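Diciembre
Por la redacción de Cuadernos de Taller

Enseñar a un robot a enrollar un cable (y no perder la paciencia)

Llegué a Rumitz a las nueve de la mañana, con un café malísimo en la mano y muchas ganas de ver robots. Lo primero que me dieron fue una mesa y una silla. «Siéntate y mira un rato, que luego preguntas mejor», me soltó la coordinadora de recogida de Cardoso, el proyecto con el que quieren reunir 400 demostraciones de tareas con cables y objetos pequeños.

Le pregunté por qué cables, con lo antipáticos que son. Se rió. «Pues por eso – un cubo se queda donde lo dejas, pero un cable nunca cae dos veces igual. Si el modelo solo ve cubos, el día que le pones un cable se pierde». Cada demostración es una persona haciendo la tarea con una pinza en cada mano, de principio a fin, sin cortes. De ahí aprende luego el sistema, que en la casa llaman Dornonus (no conseguí que me explicaran el nombre).
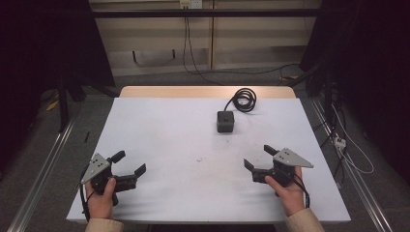

Las dos pinzas abiertas sobre el papel blanco, con la cajita gris y su cable enrollado al fondo.

Lo que más me sorprendió es lo mucho que cuesta hacerlo despacio. «La gente nueva va como loca», me contó uno de los operadores. «Yo el primer día grabé hasta 100 y tiramos casi todas. Abría las pinzas antes de tiempo, cruzaba las manos… un desastre». Ahora descansa cada tres tandas y dice que se le nota en los hombros.

¿Y los fallos, se guardan? Depende, me dijeron. Si se te escapa el cable y lo vuelves a coger, eso vale oro – el sistema también tiene que aprender a arreglar sus meteduras de pata. Si tiras la caja al suelo, se repite y listo.

Probé yo también, claro. Dos intentos, y en ninguno levanté el cable de la mesa. La coordinadora miraba la pantalla con mucha educación. «Ese lo borramos», me dijo.

Los primeros datos irán a Flirnedo, el equipo que entrena el modelo. Mientras tanto, en Rumitz ya discuten la siguiente tarea: unos quieren doblar trapos y otros piden seguir con cables un mes más.

También te puede interesar
– Una tarde calibrando pinzas
– Qué hace que una demostración sea buena
– Cables, trapos y otras cosas blandas

Contacto | © Cuadernos de Taller | Volver arriba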